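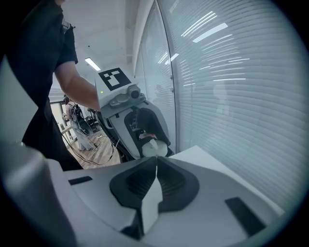
Robotics Club: the Handover Group Wants 1,000 Demonstrations by the End of July

The Flandirska student robotics club has two groups this term. The wheels group wrote in the last newsletter, so now it is our turn. I am Constanza Ulloa, and I keep the records for the handover group. English is my second language, so please forgive me if some sentences are a little stiff.

Our project is called Mansilla. We want to teach a pair of robot arms to pass small things to each other and to put them in the right place on a desk. Before the arms can learn it, people must do it many times with hand-held grippers. Each gripper has its own small camera and a square marker on top, and the computer uses both to understand how the hands moved. One movement from start to finish is one demonstration, and we call it a "demo".

At the time of writing we have 598 demos that passed the check. Another 270 were recorded but we did not accept them. The most common reason is that the marker was hidden from the cameras in the middle of the movement, and the second reason is speed. New members always move too fast. A person can pass a soft object in less than a second, but for the learning program this is only a few blurred pictures. Please count slowly to four during each pass. It feels silly the first time and after one afternoon it is normal.

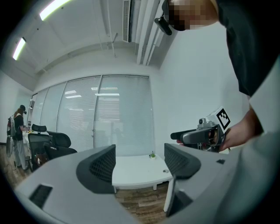

Grippers in use at the white desk, with another member working at a table farther back.

What we learned this month

The soft objects are more difficult than we expected. With a hard block, both people know when the other one is holding it. With a soft one, the first person often opens the fingers too early. We tried to say "now" aloud, but then the second person waits for the word and the movement becomes strange. At present our rule is that the receiver closes fully, pulls very lightly, and only then the giver opens. Demos made with this rule are accepted much more often, so we will keep it until the Galtgate meeting.

We also changed how we write the notes. Before, each person wrote in their own style and I spent my evenings guessing the meaning of "ok but left". Now there is one sheet with the object, the two names, and the result. If a demo went wrong, please write that it went wrong. I will not be angry, and a bad demo with an honest note still helps us.

The Galtgate meeting

Galtgate is the yearly meeting of student robotics clubs in our region. We will show Mansilla there together with the team from Jirnovus, who wrote the software for checking the recordings. They need our full set two weeks before the meeting to train the model, so the end of July is a real limit for us.

How to join

Sessions start at 4 in the afternoon and you can leave when you need to. You do not need to know programming. Please wear closed shoes, tie back long hair, and look where you step, as there are cables on the floor. If you would like to try one session first, write to me through the club page and tell me whether you are left-handed. We have very few left-handed demos and I would be happy to get more of them.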